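Search posts
Search
Clear

ok thread on closing out a rental office when you're the last person left on the lease. did this in June, still tired. 1/

we had the upstairs at the Bodley building for 11 years. two rooms and a hallway. you would not beleive what fits in a hallway

first thing — find the original lease. not the renewal, the original. ours said walls back to "landlord white" and the renewal never mentioned paint at all. guess which one counted

landlord's agent is Radomír Mikuš, very polite, very slow on email. calls back in ten minutes if you phone before 9. so phone before 9

paint: 600 for the whole place, quote from Chmielewska. got a second quote, higher, and they wanted us to move the shelves. went with the first

shelves. oh my god the shelves. listed them free, 2 people said yes and never showed. third one came with a van and took the lot plus the coat rack I wanted to keep

paper is the worst part. seven years of invoices, keep. everything older, shred. shredding place charges by the box and their box is smaller than your box

Kaisu Ikonen (used to run our front desk, now at Huro) came by for an afternoon and just started throwing stuff out. hire a Kaisu. I was reading old birthday cards on the floor

mail forwarding — do it BEFORE you hand in keys. I did it after. the new tenant now has my water bill

old computers: wipe or pull the drives first, then recycling. Rirko does pickup if you have more than 185 pounds of stuff, otherwise you drive it over yourself. we drove

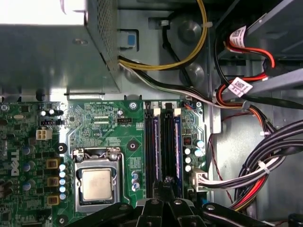

Dell desktop, side panel off. wires wires wires

phone line took three calls to cancel. the first two people "put in the request". ask for a confirmation number and write it on your hand if you have to

take pictures of every wall and floor after the paint dries, and both meters too. I sent Radomír the whole folder before the walkthrough and he barely looked around

deposit came back minus a cleaning fee for the fridge. fair, that fridge was bad

if anyone wants the checklist I made its a mess but reply and I'll send it. going to lie down now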